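3.2 Collecting demonstrations on the tabletop cell
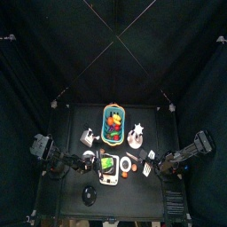 Mahasneh Manipulation Group, Trirkanau. Technical report, revised 6/30/21

Figure 3. Head-camera view of the two-arm cell with the kitchen object set. The basket of play food is toward the back of the table, between the arms.

All demonstrations used for training the policy in Section 4 were recorded in the cell shown in Figure 3. Two arms are mounted on opposite sides of a black tabletop, each ending in a black gripper. The work area is surrounded by dark fabric, which keeps room light and passing people out of the recordings. We found in early trials that a model trained without the enclosure picked up on changes in the background and failed when the cell was moved.

The kitchen set was chosen for its range of shapes and grasp types. Round food items roll when touched off center. Long items such as the bananas and the cucumber must be approached across the short axis. The bowl, the plate and the pan have thin edges and are grasped at the rim. Small flat tools are the hardest class, as the fingers must come within a few millimeters of the table to get under them. Some items are left well apart from the main group, as with the pan in Figure 3, so that the policy also sees long reaches over open table.

Each demonstration consists of one instruction and one teleoperated execution. Instructions are drawn from 15 templates, filled with object names at the start of the episode. A template may call for one arm or for both. In two-arm templates the operator decides which arm moves first, and this choice is not labeled. An episode ends when the operator presses the foot switch or after 55 seconds, whichever comes first.

Object placement is not scripted. Before each block the operator clears the table and sets the objects out again by hand, following only two rules: the basket must be within reach of both arms, and no object may touch an arm base. Within a block, objects stay where the last episode left them. Starting states therefore include partly filled containers and items lying against each other, which a scripted reset would rarely produce.

Joint positions, gripper commands and camera images are logged by the Tendness recorder on a shared clock. Episodes with dropped images are removed automatically. The remainder are reviewed once by a second operator, who marks each as complete, partial or failed. Partial episodes are kept for training the visual encoder but are not used for the action head. After review the kitchen subset contained 298 complete episodes from 7 operators. Splits are made by operator, so that no person's demonstrations appear in both the training and the test data.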